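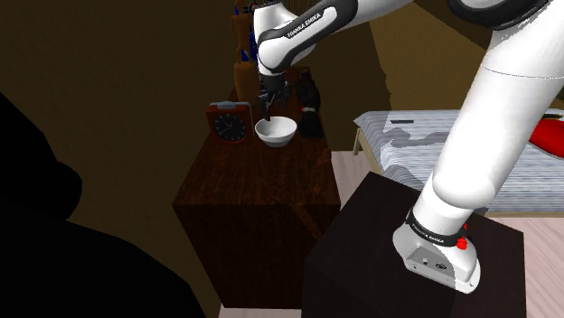

Who decides whether the arm can run at the start of a shift?

The room attendant on duty decides. The attendant goes through this checklist at the station, marks each line, and signs it. The shift lead signs second. If either signature is missing, the station stays locked in Wirnimard and the room is done by hand.

ROOM STATION CHECKLIST, FORM 904
Site: Skosness, upper floor
Operator: Hulen Residences
Service contractor: Owusu
Station: Room 304
Shift: Friday, early
Hour counter at start: 2,019
Checked by: room attendant, early shift
Second signature: Gerd Hamann, shift lead

Marks used: OK, Fix (can run, repair wanted), Stop (station locked), N/A

PART A. BEFORE POWER

A1. Station lockout tag in place, key with the attendant.
OK.

A2. Base bolts tight, no movement when pushed by hand.
OK.
Comment: Checked by hand only. The torque check belongs to Owusu and is on their sheet.

A3. Pedestal stands flat, no rocking.
OK.

A4. Cable and plug undamaged, cable clear of the walkway.
Fix.
Comment: The cable cover by the door has come up at one end. Pressed down for now. Same comment was made on the last two sheets. Please order a new cover instead of more tape.

A5. Arm covers closed, no cracks, no grease on the outside.
OK.

A6. Gripper fingers clean and straight, nothing left in the gripper.
OK.
Comment: Wiped with a dry cloth. The spray from the bathroom cart is not to be used on the fingers. New staff keep asking, so please put this on the station card.

A7. Emergency stop can be reached from the door side without stepping under the arm.
OK.

A8. Floor dry and free of bags, shoes and linen.
OK.
Comment: Two towels picked up before the check.

PART B. ROOM CONDITION

B1. Resident out of the room and signed out at the desk.
OK.

B2. Furniture on its floor marks.
Fix.
Comment: Bed was a hand's width off its mark. Moved back with a second person. The form used to say "attendant moves bed." It takes two people and the form should say so. Gerd: agreed, wording sent to the office.

B3. No glass, hot drinks, medication or lit items within reach of the arm.
OK.

B4. Personal items in reach of the arm are on the resident's approved list.
OK.
Comment: There was a framed photo that is not on the list. I put it in the drawer and left a note. Residents should be asked about this when they move in. I don't like moving people's things while they are at breakfast.

B5. Lighting sufficient for the attendant to see the whole work area.
Fix.
Comment: Ceiling light slow to come on. Reported.

PART C. POWER ON AND TEST

C1. Status light and station screen agree.
OK.

C2. Emergency stop tested. Arm stops, and does not restart when the button is released.
OK.

C3. Door switch tested. Arm stops when the door opens.
First test: Stop. Second test: OK.
Comment: On the first test the door had not latched fully, so the switch never closed and the station would not start. Closed the door properly and repeated. I marked the first one Stop because that is what the instructions say to do. Gerd: correct. Leave both results on the sheet. Do not overwrite the first one.

C4. Slow run, empty gripper, full path. Attendant stands at the door mark.
OK.

C5. Slow run with the test block. Block is lifted, held and set down.
OK.
Comment: Set down a little hard. Owusu to look at it on the next visit.

C6. Noise normal.
OK.

PART D. PEOPLE

This part was added in November after the staff meeting. It is filled in for each shift and it counts the same as the other parts. A Stop in Part D locks the station.

D1. Attendant has been trained on this station and the training is in date.
OK.

D2. Attendant's room list allows time for this check.
Fix.
Comment: Wirnimard still plans the check as if it took no time. It puts me in the next room while I am doing the slow run. Either the check gets its own slot or people will start signing without looking. I have said this before. Gerd: the request is with the planning desk. Until it is changed, take one room off the list on any shift with a station check and write my name next to it.

D3. Attendant is not asked to watch more than one station at a time.
OK.

D4. Lifting and reaching work left for staff has been looked at.
Fix.
Comment: The arm takes the surfaces and the small items. What stays with us is beds, bathrooms and anything on the floor. My shoulder is better than last year because I am not reaching across furniture all morning, but there is more bending in a row now. Before, the two kinds of work were mixed. Could we alternate, one station room and then one hand room? Gerd: we will try it on the early shift first.

D5. Attendant knows who to call and has the number on the station card.
OK.
Comment: Number on the card is the old one. Corrected in pen.

D6. Resident has been told when the arm runs and can refuse it.
OK.
Comment: The resident here has no objection but wants to talk when I come in, and the list leaves no room for that either. See D2.

PART E. END OF CHECK

E1. Arm parked.
OK.

E2. Tag removed, key returned to the key box.
OK.

E3. Sheet complete, all Fix marks entered in Wirnimard.
OK.
Comment: A4, B2, B5, D2 and D4 entered. The screen gives no category for Part D, so I used "Other."

RESULT
Station released for the early shift. No open Stop marks.

OPEN ITEMS
Cable cover by the door, site maintenance.
Wording of B2, office.
Ceiling light, site maintenance.
Hard set-down of test block, Owusu.
Time slot for the check, planning desk.
Alternating rooms, Gerd Hamann.
Station card, new number and a line on cleaning the fingers, office.
Category for Part D in Wirnimard, planning desk.

NOTE FROM THE SHIFT LEAD
Some of you have asked whether a long list of Fix marks counts against the person who wrote them. It does not. I read the sheets at 2 in the afternoon, and a sheet with every line marked OK and no comments is the one I come up and ask about. Attendants on the late shift use the same form. Write the hour counter down before you power on, and keep the paper copy in the folder at the station until Owusu has initialed it.

Gerd Hamann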